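Bedding and Linens: The Back Bedroom

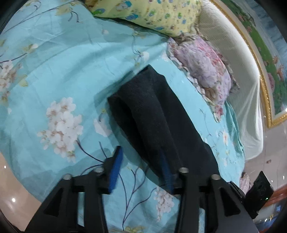 Dark gray cloth on the turquoise sheet, yellow and pink pillows at the top.

At the Drumen guest house we put the beds back together in December. The turquoise sheet has a branch and blossom print. The headboard is cream and padded, and it gets wiped down with a damp cloth.

Pillowcases are not matched in this room. The yellow one has small cartoon characters, and the pink and lavender one has ruffled edges.

Sheets are washed at 40, towels at 60. Spare sets for this room are kept in the hall closet, 2 to a shelf.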